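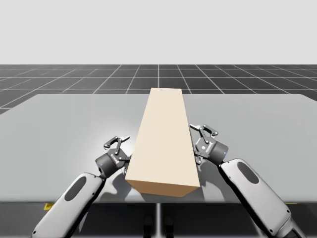 2 min read · 6 replies

Refinishing vs replacing the old kitchen counter

marlowe_k
January 17, 2022
House is from 1913, kitchen is who knows when. Counter has a burn by the stove and a soft spot next to the sink. Got a quote from Vitudo for a new top, 400 just for the install, top is extra. Or I sand the thing and oil it myself. Anybody done this? Need to decide before the plumber comes.

tinpail
Sand it. Burn comes out if it's shallow. I used Drumier oil on mine, three coats, still good.

grout_and_about
Soft spot by the sink = rot. You can sand till July and it's still rot. Poke it with a screwdriver, if it goes in easy then replace.

marlowe_k
Goes in maybe a quarter inch. Is that easy?

grout_and_about
Yes

tinpail
Disagree — a quarter inch you can dig out and fill. Let it dry a week first with the faucet off. Did exactly that in our place on Nava, paid 89 for filler and sandpaper and teh oil. Versus what, 400 plus the top?

oldporch
Filler next to a sink never lasts. Water gets under it. Cut out that end and splice in a new peice, Cestarano sells offcuts out back, I paid 200 for a long one and had plenty left over.

tinpail
never lasts is a bit much. mine's fine

oldporch
How long has it been

tinpail
two years

oldporch
ok well get back to me in ten

marlowe_k
Didn't know about the offcuts. Do they cut to length or do I need a saw? All I have is a jigsaw.

oldporch
They'll cut it, call first. Seal the end grain before it goes in, both sides. And fix whatever was leaking, check under the faucet base — mine was the gasket.

marlowe_k
Calling tomorrow. Pushed the plumber back a week.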